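Parts Store Tidy-Up: Progress Report to the Bruvau Small Works Fund
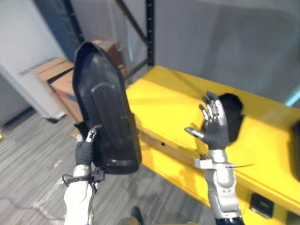

A black plastic shell at the yellow shelf, parts store, Deklow

February 17, 2023

Hello all, and thank you again for the second instalment, which landed just when we needed it. I promised I'd keep these reports short and I've already failed twice, so apologies in advance (there is tea in the kitchen if you're reading this on a visit).

The big news is that the yellow shelving is in use! You may remember from the application that we had most of our plastic parts stacked on the floor at the back of the Deklow unit, and that finding anything meant shifting everything else first. We bought the steel shelving second-hand through Ruvent, who were very decent about the delivery, and we spent 26 hours of paid time putting it up and moving stock across. I'd budgeted 50 for that, so we're well under, and I'd like to talk to you about what to do with the difference. More on that further down.

The shells were the awkward ones. They're long, with a rounded point at one end and a flat bottom at the other, and there's a raised panel down the middle of the face, so they don't nest as nicely as you'd hope. We tried laying them flat and they took up a silly amount of room. Then we tried standing them on the flat end, and that's what we've settled on for now, with cardboard between them where the faces might rub. The rim picks up scuffs very easily and our customers do notice, so I've asked everyone to lift them from low down and keep them clear of the front lip of the shelf when they go on and off.

Boxes are still a bit of a sore point. The small fittings have all been sorted into boxes and labelled, but the labels I ordered don't stick well in the cold and I keep finding them on the floor. I've got a roll of the stronger sort from Bañez on trial and so far they're holding. If they're still up in a fortnight I'll do the rest.

Money next. We've spent 60 per cent of the grant to date. Nearly all of that went on the shelving, the delivery and the hours I mentioned. The lighting hasn't been touched yet as the electrician wants to see the final layout before quoting, and I can't really blame him, given how many times I've moved things about. The shelves near the wall are still darker towards the back than I'd like, so I don't want to skip this bit even if it comes in late.

What I'd like to ask is whether we could put the unspent hours towards a proper stock list. At the moment the list is a notebook and my memory, and the notebook is the better of the two! It would mean someone going along each shelf, writing down what's there and where, and typing it up so the people on the packing bench can look things up themselves. I think it would make more difference day to day than anything else left on the plan. I don't need an answer straight away, but if you could let me know before I book the electrician that would help a lot.

Still to do: finish the labels, get the lighting quote, clear the last of the odd bits that have ended up on the shelves without a proper home (there are a few), and take the old pallets away. I'm aiming to have the whole lot finished by July and will send the final figures with receipts then. The receipts so far are in the folder that came with this, in date order apart from the Ruvent one, which turned up in my coat pocket after I'd already hole-punched the rest.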